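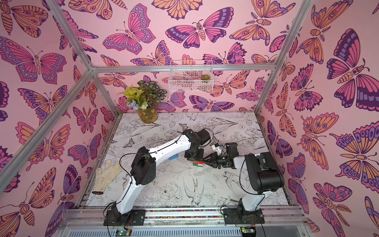 Papering three walls round a worktable

Butterfly paper on three sides is a lot of pattern, and a printed tabletop adds more. It works if the colours are split: strong pink, purple and orange on the walls, black line on white for the table. The same method does for a craft corner, a hobby bench or a deep alcove.

What you need

Wallpaper, all from one batch
Ready-mixed paste and a wide brush
Plumb line, long scissors, sharp knife
A printed cover for the table
A shallow wire basket and a few plants

Step 1. Clear and clean the walls
Wipe them down, fill any holes and sand the filler flat. Leave overnight.

Step 2. Hang the back wall first
Drop a plumb line down the middle and work outwards. Big moths and butterflies show a bad match straight away, so lay two lengths side by side on the floor before cutting. I add 30 mm top and bottom for trimming.

Step 3. Turn the corners
Let the back wall paper run 2 mm on to each side wall, then start the side with a fresh length laid over it. A few wings will be lost in the corner. Put the best of the large ones where you look most.

Step 4. Cover the table
Choose line drawings if the walls are bright. Ours has peonies, leaves and birds in black. Smooth it from the centre, and fold the excess under the front edge last.

Step 5. Add the greenery
Hang a white mesh basket on the back wall and put one small succulent at the end of it. A jar of artificial stems goes in a back corner, out of the way of your elbows. Amber glass looks well against pink.

Step 6. Try it out
Do a small job at the table before you call it finished. Toy bricks are good for this. Plain red, blue and green stay easy to find on a black and white print, while black parts get lost among the leaves.
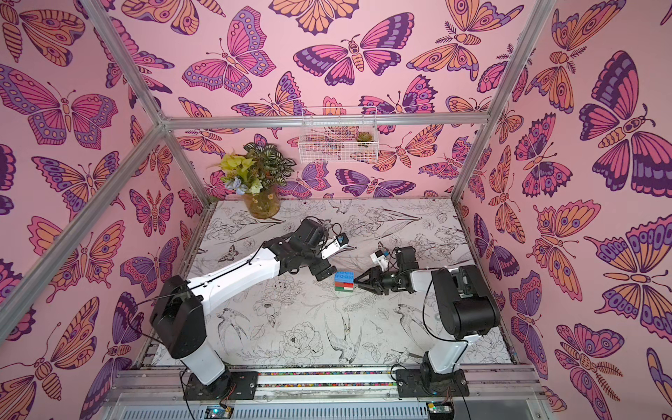
Can I put the paper over old wallpaper?
It's better to strip it. The paste softens the old layer and the joins can lift within a few weeks. If the old paper won't come off, line the wall first and let the lining dry fully.

Thanks to Lutfa Herath for the corner method. Page last changed August 27, 2022.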